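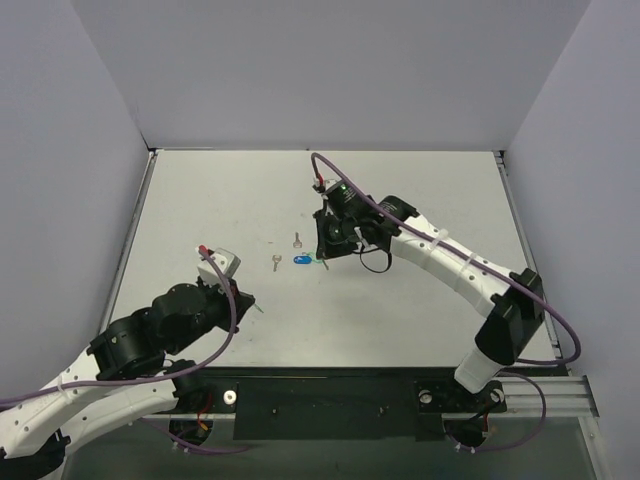
URNMONT, October

Well, I've been home from the indoor courts at Urnmont for an hour, my tea has gone cold and I still want to talk about Nurhan Dönmez, so you're getting this one while it's fresh. She won the Urnmont Indoor singles this afternoon, 6-3, 3-6, 7-5 over Skerkska, and if you were there you'll know how odd and lovely that final set was. If you weren't, pull up a chair.

Some background first. Dönmez came into the week ranked 1047 in the world and had to play qualifying just to get near the main draw. I'd seen her once before, on an outside court in the summer with a gale blowing, and all I'd written in my notebook was "good hands, cross with the wind". She stands well inside the baseline, takes the ball early and likes to finish at the net, and on the quick carpet they put down at Urnmont that's a very good way to play. I had her down to win a round or two. I certainly didn't have her down to win the thing!

Skerkska was the favourite and played like it for long stretches. She has that big left-handed serve that drags you off into the tramlines, and she'd come through her semi-final without much bother. Dönmez had been made to work far harder in hers, against Coşkun, in a match that ran so late the café had its shutters down before the second set was over. (I had a packet of crisps for supper. Don't write in.) Coşkun served for that one and got a bit tight, and Dönmez just kept asking her to hit one more ball.

So to the final. The first set was all Dönmez. She broke early with a lob that I was sure was going long, and it dropped on the line, and Skerkska stood looking at it with her hands on her hips for quite a while. After that she seemed to lose her range on the forehand and the set was gone before people had come back from the loo.

The second went the other way, and fast. Skerkska started serving into the body, which gave Dönmez no room to step in and chip, and the returns began to float. There was one game at the start where Dönmez had a couple of chances to hold and put a volley into the bottom of the net on each of them. She had a word with herself. The man next to me had a word with her as well, though I don't suppose she heard it.

And then the third set, which I'll be boring people with until Christmas. Skerkska broke first and you could feel everyone reaching for their coats. Dönmez went back to the towel, took her time and came out slicing everything low to the backhand. No pace at all, just horrid skiddy little balls that Skerkska had to dig up from her ankles. One game went on for nine deuces – the umpire sounded a bit fed up by the end of it – and when Dönmez finally took it with a drop shot the noise was something else for such a small hall. It's only got the one proper stand, but people were up on the stairs as well, and they were stamping.

At five all Skerkska threw in a double fault at the worst possible moment. I felt for her. She'd served so well under pressure up to then, and the second one only missed by a whisker. Dönmez didn't hang about. She served the match out to love, coming in behind the last one and tucking the volley away into the open court, and then she sat straight down on the service line and laughed.

I caught her for a minute by the practice courts afterwards, with her bag half packed and a banana in one hand. I asked what had gone through her mind when she was a break down in the third. "I thought, I've been on that coach for three hours to get here, I'm not going home quickly," she said, and then she asked me if I knew when the last one left. I did, as it happens, and she'd have had to run for it.

She was very generous about Skerkska, who she's practised with a fair bit, and she said the slice wasn't a plan so much as the only shot her arm still fancied playing. Her forehand shoulder has been sore on and off since the spring. She's having a few days' rest and then deciding whether to go abroad for the next run of indoor events or stay put and do some proper training. I hope she goes. On this form she'd be a pain for anybody.

Skerkska didn't stop for long, but she came over to the rail and signed things for the children, and she was polite about the loss. She told the local radio lad that she'd missed her chance in that long game and would be thinking about it on the drive home. Fair enough. I would be too.

A quick word on the doubles, which got squeezed on to court two and deserved better. Coşkun picked herself up from the semi-final and won it with a partner she'd only met at sign-in. They poached everything. If you only ever watch singles at Urnmont, do yourself a favour next year and wander across.

The crowd was good too. The club put out 70 extra seats along the far side for the final and they were all taken by the knock-up, so a few of us were perched on the radiators, which were on. The tournament's backers, Guteck, have said they'll be back next autumn, and there's talk of moving the event into a bigger hall. I'm in two minds about that. More room would be nice, and so would a café that stays open for the night matches, but half the fun of Urnmont is being near enough to hear the players muttering.

Entries for the club's winter league close at the end of the month, by the way, and the form is on the board by the changing rooms. They're short of women's pairs in the second division, so if you've been dithering, get your name down.

I'll have a few words on the junior finals once I've worked out my own handwriting. There was a lad with a one-handed backhand who I want to get right.

Related items
Coşkun through after late finish at Urnmont
Skerkska eases into indoor semi-finals
Qualifying round-up: wins for Dönmez and a long wait for court two
Winter league: divisions and how to enter
Guteck to back Urnmont Indoor again

Get our court news by email. Sign up for the newsletter and unsubscribe whenever you like.

This site uses cookies to remember your settings. Accept | Manage choices

Contact us | Copyright Urnmont Court News | Back to top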